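Aushilfe (m/w/d) Ballsortierung und Materialpflege, Teilzeit

Der Tennisbetrieb Brinar sucht für die Hallen- und Freiplatzanlage Eltora eine Aushilfe im Umfang von 11 Stunden pro Woche. Die Stelle ist der Materialausgabe zugeordnet.

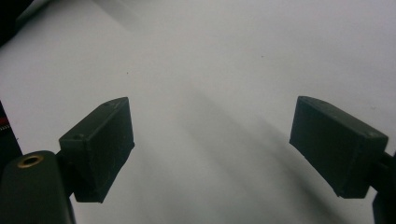 Brinar Tennisbetrieb | Abteilung Material und Ausgabe

Aufgaben:
Sichtprüfung gebrauchter Tennisbälle auf Filzabrieb, offene Nähte und Verfärbung
Druckprüfung per Hand und Zuordnung zu den Klassen Spiel, Training, Ausschuss
Befüllen der Ballwagen (je 200 Stück)
Reinigung der weißen Arbeitsfläche nach Schichtende
Eintragung der Stückzahlen in die Bestandsliste (Stand April: 3.879 Bälle)

Anforderungen:
Sicheres Farbsehen, Sorgfalt bei wiederkehrenden Tätigkeiten, Deutschkenntnisse ab Niveau B1. Erfahrung im Tennissport ist nicht erforderlich. Die Einarbeitung umfasst 4 Schichten und wird vergütet.
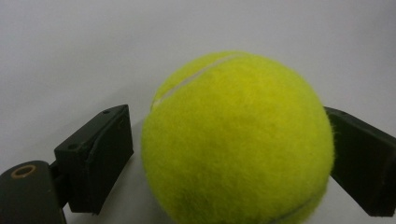
Tennisball mit heller Naht, Filzoberfläche gelbgrün

Beurteilt wird jeder Ball einzeln. Bälle mit abgelöster Naht gehen ohne weitere Prüfung in den Ausschuss.

Bewerbungen mit kurzem Lebenslauf und Angabe der verfügbaren Wochentage bis Montag, 3. Juli, an Danang Kusuma, Materialausgabe. Fragen zu Vertrag und Vergütung beantwortet Beca Nicholas, Personal.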